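News > House and Kitchen > October

The mugs are back in the coffee corner

Since Monday the coffee corner on the ground floor of the Tundeletti building is open again. Many of you have asked us about it at lunch, so we write a few words on what is changed and what stays the same.

The big wish in the last survey was for real mugs. The paper cups were practical, but they became soft quickly and the bin was full before noon. Leonie Ruchti from the house team has looked at several offers and chose stoneware from De Smet. The mugs are heavier than what we had in the old kitchen. Some colleagues find them too heavy, I find them just right. They keep the tea warm while you read your first mails, and the handle is big enough for two fingers.

We also have a white table next to the counter now. In the old arrangement everybody had to put the mug on the counter, exactly where the next person wanted to reach the sugar. Please use the table for filling, stirring and waiting, and leave the counter free.

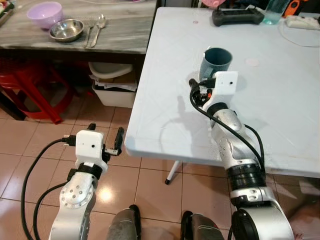 A blue-grey mug with a dark teal inside, on the white table by the counter.

A few requests for the daily use. The mugs can go into the dishwasher, upper rack only. Please pour out the rest of the coffee before, also when it is only a little. Tea leaves do not belong in the sink. The drain was blocked 2 times before the summer and the plumber from Emow had to come on both occasions.

The dishwasher is started at 17:00. If you have a late meeting and still need a mug after this hour, wash it by hand and put it back on the shelf. Mugs that stay on the desks over the weekend will be collected, and this is not a nice work for the person who does it.

You may of course bring your own mug from home. Write your name under it with a pen that survives the hot water. Ferdinand Berchtold at the reception has such a pen and lends it gladly. He also keeps the lost mugs of the old kitchen in a box behind his desk, among them a green one with a sheep which must have an owner.

The coffee itself is the same as before, from Tuvcombe, dark roast. A milder one was tried in September and the reactions were mixed. If you want to propose another sort, please write to Leonie until the end of the month. She would also like to hear if the table stands in your way when you come in from the stairs. It can be moved a little toward the window.

More from House and Kitchen
New opening hours of the bicycle cellar
Where to put batteries and old cables
Soup day: the plan for the winter
Lost and found at the reception
Window cleaning on the 6th floor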